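Framing and Hanging Small Works
Handout 2: Working with the picture flat

Welcome back! Last time we talked about proportion, and several of you went home and measured the mats on your own walls (I love it when that happens). This session we get our hands on a framed piece and look at what sits between the picture and the world: the moulding, the mat and the glazing.

Lay the frame flat before you decide anything. On a wall, your eye goes straight to the image. On a table you start to notice the borders, the corners and the amount of quiet space around the picture. A white mat inside a thin black frame is the best teacher I know, as the edges are so clear that a border which is a shade too narrow shows at once.
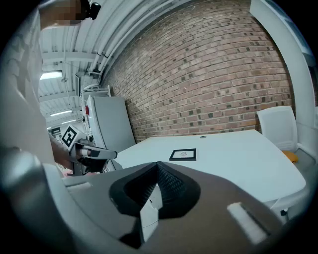

So start with the border. Measure all four sides and write them down in this order: top, right, bottom, left. Many framers leave the bottom border slightly deeper than the top, an old habit called bottom weighting. Try it both ways with paper strips. The difference can be tiny and still change how the whole thing sits!

Terms to know

Rebate: the step cut into the back of the moulding that holds the glazing, mat, picture and backing.
Window mat: the board with an opening cut in it, laid over the picture.
Bevel: the sloping cut edge of the window, normally at 45 degrees.
Sight size: what you can see once everything is in the frame.

Small pictures in wide mats

This is my favourite part of the course. A faint little print can look lost in a tight frame and wonderful with plenty of white around it. The mat gives you somewhere to rest before you reach the picture, and you find yourself stepping closer – exactly what a small work wants you to do.

Our practice piece for the written task is the Vitis print, which has a window 100 mm wide and side borders of 112 mm each. Work out the full width of the mat, then sketch the same print with borders half that size. Which one would you rather live with?

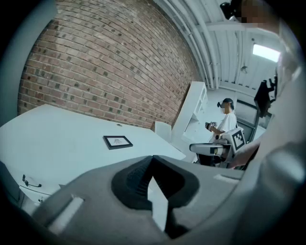 Shaimaa Chraibi: I'd go for the wide one in a hallway and the narrow one in a group. When I hung several small frames together, the wide mats pushed the pictures so far apart that they stopped talking to each other.

A lovely point, and it leads straight into hanging. Arrange a group on the floor or a big table first, and shuffle it until the gaps feel even. Then trace each frame on paper and tape the tracings to the wall. Brick needs extra thought, so mark your fixing points before you drill and read the hanging notes in Handout 3.

For next time: bring your sketches, a soft pencil and one framed picture that has never looked quite right to you.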